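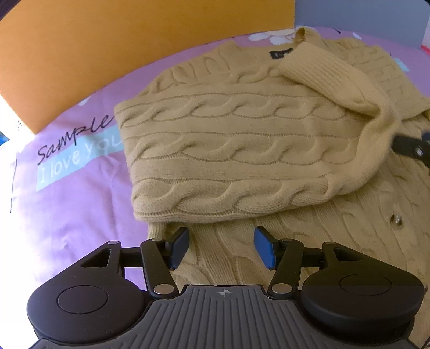 4. Controller Layout and Player Error

Journal > Games and Play > Input Devices > Full text
Filed under: Gamepads, Console Games, User Studies
11 min read

4.1 The game and the task

All sessions used Kilum, a housekeeping game in which the player tidies rooms in a small town called Nellport. We picked it for two reasons. It has no time limit, so players are not pushed to rush, and it uses both triggers for most of its actions. The left trigger holds an item in place and the right trigger moves the free part. Clothes are the hardest items in the game. A folded sweater like the one in Figure 2 has a body, sleeves, a collar and a hem, and the game treats each of these as a separate part with its own grab point.

Figure 2. Folded cable-knit sweater on a bedsheet.

Players used two gamepads. The first, the Brosau, has triggers with a long pull and a spring that gets stiffer toward the end. The second, the Benkirane, has short triggers that click like a mouse button. Both were connected by cable. Vibration was turned off, and the in-game sensitivity was left at its default value.

4.2 Players

We asked 20 adults to take part. All had owned a console at some point, but none had played Kilum before. Each played the same set of rooms with both gamepads, with a break in between. Half started with the Brosau and half with the Benkirane. Kinga Sárközi ran the sessions and Anas Ouazzani wrote the logging script, which saved every trigger press along with its depth and length.

4.3 What we counted as an error

A dropped item was logged as an error if the player let go of the left trigger before the move was finished. We did not count drops in the first room, where the game is still teaching the controls. Drops made on purpose were harder to deal with. Some players let go of an item to get a better hold on it, and in the log this looks the same as a slip. Benedek Hegyi and Essam Cherkaoui watched the screen recordings and marked these cases by hand. Where they disagreed, the drop was left out.

After this step, 951 drops remained. More of them came from the long-pull triggers than from the short ones, and the gap was widest in the bedroom levels, where most of the clothes are. Players tended to relax the left finger while they were busy with the right one. On the Brosau a small change in depth was enough to fall below the game's hold point. On the Benkirane the trigger was either down or up, and the same small change had no effect.

The short triggers had a cost of their own. Kilum reads trigger depth to set how fast an item moves, and a click gives it only one speed. Players on the Benkirane overshot more often when placing small items on shelves -- cups and books mostly -- and several said in the interview that they missed being able to slow down. We return to these comments in Section 5.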